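# Plindska ward flooring and acoustics study: second progress report

Prepared by Idris Watkins for Tiina Lindqvist, grants office. 2021-07-14
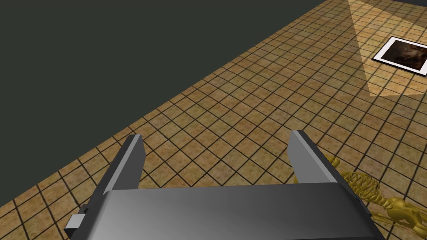
The period covered is from the end of the first report to the close of the overnight noise survey. Work packages 1 and 2 are finished. Work package 3 is behind by three weeks, and the consequences for the spend profile are set out under Budget.

## Work package 1: baseline noise survey

Sound levels were logged in four bays and two single rooms on the James ward over 10 nights. The loggers were set to one-minute averages with a separate channel for short peaks. Of the nights logged, one was rejected in full after a power fault on the corridor side. It was repeated in May and the repeat has been used in the analysis.

The final set holds 147 peak events above the threshold agreed in the proposal. Each was checked against the nursing log and given a source where one could be found. The three largest groups were:

- trolley and bed movement across the corridor threshold strips
- door closers, mainly on the sluice and the linen store
- the pneumatic tube station beside bay 2

Trolley and bed movement made up 60 of the events. The proposal had expected doors to be the main source, and the order of work has been changed to match what was found. Events for which no source could be given are listed in the data file and have been left out of the ranking.

Mwajuma Obura carried out the source matching. A second reader, Meirion Hopkin, worked through a sample without sight of her results. They differed mostly on events in which a door and a trolley were recorded in the same minute. These are now held in a mixed category, and neither source is credited with them.

## Work package 2: floor covering trials

Two sheet coverings were laid in the unused link corridor, end to end, with a length of the existing floor left as a control. The coverings are referred to by supplier, Dullier and Florent. Both were laid by the same contractor on the same screed after moisture testing. The screed at the north end failed its first moisture test and laying was put off by six days.

Three measures were taken on each length: noise from a loaded drug trolley at walking pace, the push force needed to start and keep moving an empty bed, and recovery from a static load.

**Trolley noise.** Both coverings were quieter than the control on every run. The Florent covering was the quieter of the two, but the gap between them was within the spread of repeat runs when the trolley was fitted with the newer castors. With the older castors the gap was clear. The ward still has both types in use.

**Push force.** The Dullier covering was close to the control. The Florent covering needed noticeably more force to start a bed from rest, and this was raised by the porters before the figures had been worked up. Kyu-ri Ki has asked the manual handling team for a view on whether the increase matters over a full shift. A reply is awaited.

**Static load.** Both recovered within the time given in the test method. One castor mark on the Florent length was still visible at the second inspection. It lies over the patch of screed that was re-dried, and we would not draw a conclusion from it until the test has been repeated elsewhere.

Cleaning trials were not part of the original scope. Domestic services ran the scrubber-dryer over all three lengths at our request and reported no difficulty, although the weld at the join between the two coverings lifted slightly and has been redone at the contractor's cost.

## Work package 3: threshold strips and door closers

This is the part that is late. The low-profile threshold strips were ordered on time but the first delivery was 162 millimetres short of the corridor width and could not be joined in a way acceptable to the fire officer. Replacements have been received and checked. Fitting needs two night closures of the corridor, and the ward has offered dates in the next reporting period.

Closer adjustment has gone ahead separately. All closers on the survey route have been set to the slow end of the permitted range and tested for positive latching. Two would not latch at the slower setting and were returned to their earlier speed. New closers have been priced for both doors.

## Budget

Spend to date is below profile. The underspend is almost all in work package 3 and is a matter of timing – the commitment is unchanged. The repeat survey night and the second moisture test were met from contingency.

We ask for approval to:

1. carry the unspent work package 3 fitting costs into the next period
2. move the cost of the two replacement door closers from contingency to equipment
3. add a repeat static load test on the Florent covering, at no change to the total

## Risks

The main risk is access. If bed pressure means the ward cannot give up the corridor at night, the strips cannot be fitted before the follow-up survey, and the survey would then measure the closer changes only. Splitting the fitting over four shorter closures has been discussed with the contractor, who would charge for the extra visits.

The second risk is the castor mix. Estates plan to replace the older castors across the site. If this happens on the James ward between the two surveys, the effect of the strips could not be separated from that of the castors. Meirion Hopkin has asked for the ward to be placed last in the programme and has this agreed in principle, though not yet in writing.

## Next period

- Fit threshold strips and inspect after two weeks of normal use.
- Repeat the static load test on sound screed.
- Run the follow-up survey with the loggers in their original positions.
- Obtain the manual handling opinion and attach it to the final report.

The logger calibration certificates and the full event table are held by Mwajuma Obura and can be sent on request.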